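**Topic: small flowers for a big white meeting table, which vase?**

**rizwan_s**
Hello all. I am responsible for our small office on the second floor in the Mackay building, and I ask for some advice on decoration. We have one very big white table beside a glass wall, with dark office chairs. It is practical, but visitors tell me it feels like a dentist. So in June I started to look for flowers that need no water. For the moment I have only one sprig, yellow with some pale tips and fine green leaves.
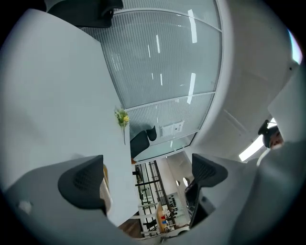

*The sprig at the glass side of the table.*

My question is what to put it in. The table is used for meetings, so it must be something low that people can see over. My budget is small. I looked at a glass vase from Prarik, but glass on white, next to more glass, I fear it will disappear completely.

Thank you in advance.
Rizwan Shaikh

**kuster_reto**
Hello Rizwan. I agree with you about the glass. I would take ceramic in a matte color, mustard or dark green. Dadau has a short one, 13 cm high, with a narrow neck. The narrow neck is important when you have one stem only, otherwise it falls to the side and looks sad.

**paperclip492**
Why a vase at all? On a working table every vase is in the way after two days. Somebody will put a laptop there and push it to the corner. Put the flowers on a window sill and leave the table alone.

**rizwan_s**
We have no window sill on that side, only the partition. But I understand your point. I thought also about a tray, so the flowers and the pens have one fixed place and everything can be lifted away together before a meeting. I have a tan one with round corners.

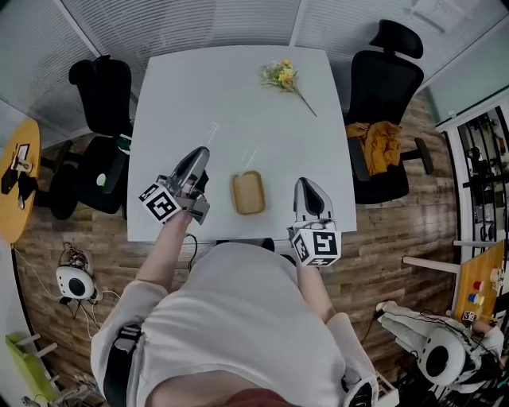

*Tray and flowers, not yet together.*

**kuster_reto**
The tray is nice! The tan color makes the white warmer. I would put it in the middle and the small vase at one end of it, not in the center of the tray. Then you have space for pens or a plate of biscuits.

**paperclip492**
Better than a vase alone, I admit. But in the middle nobody can reach the pens. Put it near the edge, where people sit down.

**lina.m**
I do not agree with the edge. We had a tray on the edge in our old office and it was on the floor every week from elbows. Middle is safer. Also, one sprig is too little for a table of this size. Buy two or three more of the same kind, and do not mix in other colors.

**rizwan_s**
Thank you Lina. Is there a risk that yellow becomes pale from the sun? Our light is quite strong after 3 pm.

**lina.m**
Mine from Sumwood lost some color after one summer, but they stood directly behind the window. Turn them sometimes. For dust I use a hair dryer on cold.

**kuster_reto**
A soft paint brush works also, and it does not blow the dust on the table. If the vase is light, put a little sand inside.

**rizwan_s**
Good idea with the sand. I will order the Dadau one in dark green and two more sprigs, and I try the middle first. If my colleagues complain about the pens, I move it to the edge and paperclip492 may laugh at me.

**paperclip492**
I will wait for the news.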